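Gimanen open day: who else went?

Forum: Home and Service Robots > Events and Visits
14 replies, showing the first 8

kelpie_dan
Went to the Gimanen open day in May with my brother-in-law. Writing it up for anyone thinking of the next one. Entry was free but you had to register, and the email afterwards said 223 people came through the doors. Parking was terrible. We ended up behind the Dranard building and walked back.

The main room had three bays going: folding towels, loading a dishwasher, and cleaning a bed. I spent most of my time at the bed. It was a bare mattress, no sheets, with a two-armed setup holding a dustpan and a hand brush. Oi-ling Ko was running the talk and took questions the whole way through, which I appreciated.

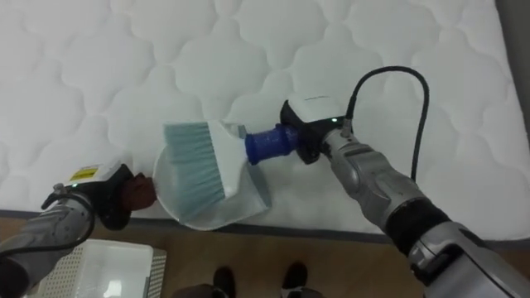
She said the hard part for them is keeping the pan flat on something soft. On a bench the lip sits where you put it. On quilting it rides up over the padded bits and whatever you're sweeping goes underneath. They've logged 1095 sweeps on mattresses so far and she was open that plenty of the early ones were rubbish.

mossgully
I was there in the afternoon session. Fair summary, but I came away less impressed than you. A vacuum with an upholstery head does that job in a minute. Why teach a robot the slow way?

kelpie_dan
Someone asked her that. Her answer was that the mattress isn't the product. They want two hands doing different things on a surface that gives.

mossgully
Sure, but then say so on the sign. The sign said "household cleaning". My mum came along and thought she could buy one.

t_rivet
Did they say what the arms cost? I've heard all sorts of numbers.

kelpie_dan
No prices. Chia-hao Yang was at the help desk and said they don't quote at open days.

paddock9
Worth knowing that the dishwasher bay was stopped for a good part of the morning. We were told it was a software update. The towel one ran fine while I was there, slow but fine.

mossgully
Slow is my whole point. I'd like to see a time on the wall next to each bay. Mollah did that at theirs and it was much easier to judge.

paddock9
Mollah also picked the easiest jobs they could find. I'd take a slow robot on an awkward job over a quick one moving blocks between trays. Agree about the sign though.

t_rivet
Is the next one at the same place? I'm up to four hours away, depending on the highway, so I'd want to know before I book a motel.

kelpie_dan
Same place as far as I know. Register early and bring your own lunch, the coffee van ran out of everything except muffins.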